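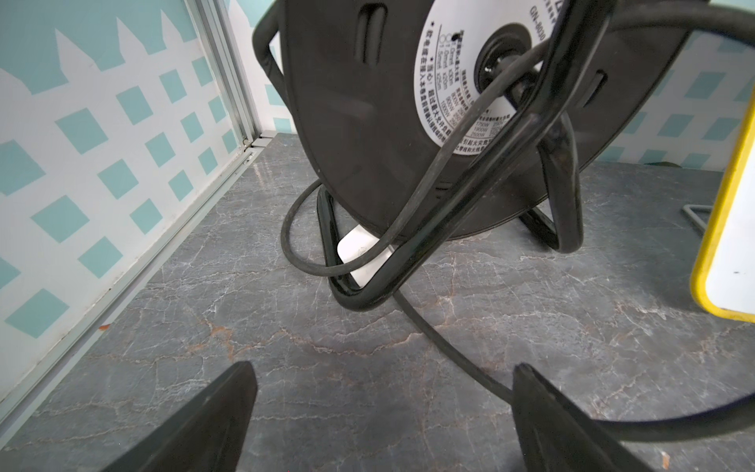
**FOR IMMEDIATE RELEASE**

**Drorberg Tool and Toy Library to move into the former Lamix building in June**

DRORBERG. The Drorberg Tool and Toy Library will close its basement rooms on Rahimi Street at the end of May and reopen in June on the ground floor of the former Lamix building. The new space has nearly twice the shelf room of the old one, a level entrance from the parking lot, and a counter where items can be tested before they leave.

The library lends household tools, garden equipment, extension cords and cable reels, kitchen items, and children's toys to residents of Drorberg and Prirkine. The catalog now lists 1487 items. Household membership stays at $20 a year, and the fee covers both the tool side and the toy side. Current cards will work at the new address and do not need to be replaced.

**What changes for members**

Opening hours will be longer. The library will be open until 8 p.m. on weekdays, compared with 5 p.m. now. Weekend hours stay the same.

The standard loan for tools remains one week. Toys and puzzles may now be kept for three weeks, up from two. Members may have up to 12 items out at one time, with no more than two power tools among them. Late fees on toys will end with the move. Late fees on tools stay at $1 a day, because many of the larger tools have a waiting list.

Electrical items will be handled in a new way. Every corded tool, lamp, and cable reel will be checked at the counter when it comes back and tagged with the month of the check. An item without a current tag will not be lent. Members borrowing a cable reel will be asked what they plan to run from it, and staff will go over the load limits with them before checkout. Reels should be fully unwound before they are used with heaters or other high-draw equipment.

**The toy collection**

Toys account for a third of all loans and were the most crowded part of the Rahimi Street rooms. At the new location they will have their own room with low shelves and a table where children can try things out. Building sets, letter and number blocks, wooden trains, board games, and puzzles will be shelved by age group. Sets will be lent in clear bins with a contents list taped inside the lid. A set that comes back short will be held for a week so the family has time to look for the missing pieces. No charge will be made for a single lost piece. 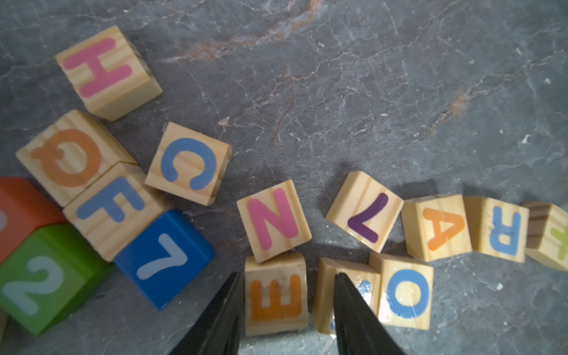
Parents who use the library were asked for their views during the planning period. Yasmin wrote that the three-week loan was the change she wanted most, as her children "only get going with a set in the second week," and she asked that the letter sets be offered in more than one language. The library has added that request to its buying list for the fall.

**Closing dates and returns**

No new loans will be made during the last five days of May. Items due in that period will be extended automatically until the library reopens, and no late fees will be charged. The return bin on Rahimi Street will be locked once the rooms close. Please do not leave items on the steps.

Reservations already in the system will carry over in the same order. Members with a reservation for a large item, such as a tiller or a carpet cleaner, will be called to set a new pickup time.

**Donations**

The library is not accepting donations until after the move. From July it will again take hand tools, garden tools, and complete toy sets in working order. It cannot accept gas-powered equipment, car seats, cribs, or stuffed animals.

**Getting there**

The Prirkine bus stops in front of the building. Parking is free for 90 minutes in the lot behind it, and a loading space by the side door is set aside for members picking up heavy items.

**Contact:** Front desk, Drorberg Tool and Toy Library. Questions about the move can be left at the Rahimi Street counter during opening hours through the end of May.

###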